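Drying down-filled items at home
==============================

Applies to jackets, vests, sleeping bags and comforters with a down or feather fill. Synthetic fill is more forgiving and needs less time. Check the care label before starting; if it says dry clean only, stop at the label.

## Before the dryer

Down holds a large amount of water after washing, and the wet weight pulls on the baffle stitching. Lift the item from underneath with both arms. Do not hang it while wet.

Run a second spin cycle with no added water at 600 rpm. Higher spin speeds tend to press the fill into hard lumps against the drum wall, and those take longer to break up than the extra water takes to leave. Front loaders are preferred. A top loader with a center agitator can tear the shell and should not be used for anything with long baffles.

Close all zippers and snaps. Turn jackets inside out if the shell has a printed logo.

## Dryer settings

- Heat: low. A thin nylon shell can soften or pucker on high.
- Drum: no more than half full, measured with the item wet. A queen comforter normally needs a laundromat machine.
- Moisture sensor: off. Sensors read the shell, and the shell dries long before the fill does. Use timed dry.
- Lint screen: clean before the first cycle and again between cycles. A few loose feathers are normal. A handful means an open seam.

## Balls

Wet down collects in clumps at the baffle corners. Something has to strike the clumps while the drum turns, or the outside of each clump dries and the core stays damp. Wool dryer balls are quiet but light, and on a heavy comforter they do very little. Tennis balls have more mass and cost less.

Use 2 for a jacket or vest. A sleeping bag takes more, depending on the drum. Wash new ones alone in warm water first and dry them, as the dye in the felt can transfer to a pale shell. Retire any ball that has split or lost its felt.
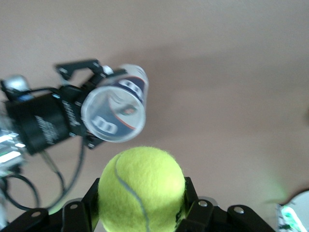
*Tennis ball with the felt and seam intact.*

Noise is considerable. Tying each ball in a clean cotton sock cuts it down and also keeps the felt off light fabrics.

## Working the fill

Stop the dryer at the end of each timed cycle and take the item out. Lay it flat and feel along every baffle with both hands. Pull clumps apart gently through the fabric, then shake the item from alternate ends. Put it back the other way around - the same side tends to face the drum otherwise.

Expect several cycles for a jacket and most of an afternoon for a winter sleeping bag. The shell will feel dry after the first cycle. Ignore it.

A kitchen scale gives a better answer than the hand. Weigh the item before washing and write the figure down. My Staltis jacket was 64 grams over its starting weight at a point when I would have called it finished, and it went back in for 2 more cycles. When two weighings in a row match, the fill has stopped giving up water.

## After drying

Leave the item spread out overnight in a heated room. In January, with the furnace running, indoor air is dry enough to take out what remains. In a damp basement it will go the other way.

Smell is a useful check. Clean dry down smells of very little. A barnyard smell after drying means moisture is still in the fill, and the item should go back in on low.

Store loose, in a cotton bag or on a wide hanger. Compression sacks are for travel only. Cedar blocks can share the closet but should not touch the shell.

- Mimoza Berisha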